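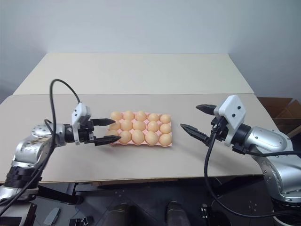
Egg handling cell, Plakis packing room: both arms at the tray.

Last updated: 2018-07-21

Okell grant, progress to date. The cell now runs 4 hours per shift. Two packers have moved from tray work to candling and line checks, with no change in pay grade. Training took 10 hours each. Manual repacking continues for mixed sizes.
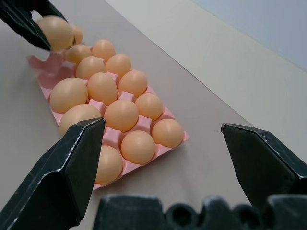

Edileuza Rezende reported that her wrists hurt less but that clearing stops alone is harder, and asked for a second trained person on each shift. Training for this is budgeted for March.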